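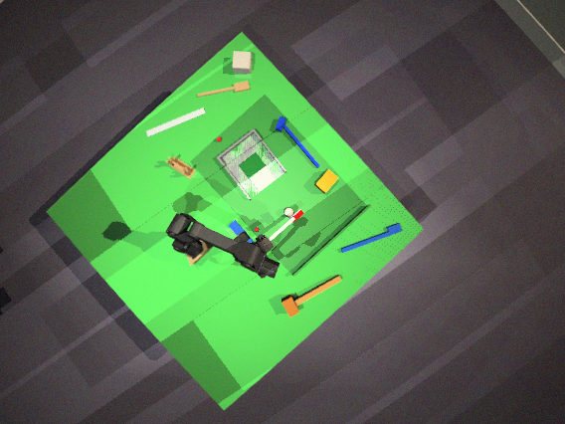 One of the simulated tabletops you'd be marking: arm, red-tipped stick, ball, and a good deal of clutter.

Call for participants: help us write a rulebook for scoring robot tasks

Hello! I run the evaluation side of a small project called Flustwood, and I'm looking for people who like rules. I mean people who read the back of the board game box, who have opinions on what counts as "on the line" in tennis, and who get a bit cross when two instructions in the same leaflet contradict each other. If that's you, please read on. If you've never touched a robot in your life, please also read on, as that's completely fine and in some ways I'd prefer it.

What we're doing

We work on simulated robot arms doing small jobs on a table. Pushing a ball, picking up a block, putting one thing next to another thing. Lots of groups do this, and they all report success rates, and the trouble is that "success" is decided a bit differently everywhere. If the arm was asked to knock a ball with a stick and the ball rolls the right way but the stick clips a hammer on the way through, is that a pass? I've asked that question at Illel (where I'm based) and at our partner lab in Praltthorpe, and I got a yes, a no, and a very long silence.

So we're writing a scoring guide. It's called the Pacheco guide, after the building where the first draft was scribbled on a whiteboard, and at the moment it has 20 rules. Some of them are good. Rule 2 (on what "touching" means) I'm rather proud of. Rule 7, which deals with disturbing objects you weren't asked to move, has been rewritten so often that I can't read it with fresh eyes any more, and I suspect it now says the opposite of what I meant in the spring.

I need people outside the project to take the guide, sit down with a set of simulated runs, and score them using only what the guide says. Then we look at where you disagree with each other. Wherever you do, the rule gets blamed – you don't.

What you'd be doing

There are 199 short runs in the set. You'd go through all of them at home, at your own pace, in a web page we've put together. Each one comes with the task as it was worded to the arm, the run itself, and a form. You mark pass, fail or can't tell, and you write down which rule you used. There's a box for comments and I really do read the comments, so moan in it as much as you like.

The tables are cluttered on purpose. Mallets, hammers, bars, little cubes that are easy to miss, shadows lying across the things you're trying to look at. Light and shade vary a lot over the green tabletop, and part of what I want to learn is whether people give different verdicts on things in the darker bits. If you honestly can't see whether the gripper has hold of the stick, the right answer is "can't tell". Please use it! In our trial round people were much too shy about it, and a wobbly guess does more harm to the results than a blank.

After the scoring there are two group calls, where we go through the runs that split people most. These are friendly but they do get lively. You'll be asked to explain your reading of a rule and to suggest better wording. We start at 7 in the evening so that people with day jobs can come.

Who I'm after

You need to be over 18, comfortable reading English, and have a computer with a decent-sized screen (a phone won't do, the small cubes vanish). You should be able to tell red, green, blue and orange apart on that screen, or tell me if you can't, as I have a separate version of the set with labels on the objects and I'd love more people to try it.

I'd especially like to hear from anyone who has judged or refereed something, marked exam papers, inspected things for a living, or written safety instructions. One of the best comments in the trial came from a person who judges vegetables at village shows. You don't need a degree and you don't need to code.

I can't take people who already build or train robot arms for their job, sorry. You know too much about what the arm was trying to do, and the guide has to be usable by somebody who only knows what it did.

A few house rules

Score on your own, and don't compare notes before the calls. Don't go back and change earlier answers once you've sent a batch in. Don't share the runs or the draft guide, as both will be published when the work is finished and until then the wording is still moving about. If you find a rule you think is plain wrong, apply it anyway and tell me so in the comments.

You can stop at any point without giving a reason, and we'll pay you for the batches you've finished.

Pay and timing

You're paid by the batch, at the same rate for everyone, and the group calls are paid too. I'll send the rates and the full information sheet before you agree to anything. Scoring opens in June and you'd have the whole month for it, with the calls following once everything is in. Everyone who finishes is thanked by name in the published guide, unless you'd rather not be.

How to apply

Fill in the short form on the Flustwood project page. It asks for a bit about you and then gives you one awkward run to score, with a few lines on why you scored it that way. There's no correct answer to that one – I've changed my own mind on it twice. I just want to see how you argue from a rule. Questions can go in the same form and I'll get back to you myself, usually in the evening once the kettle's on.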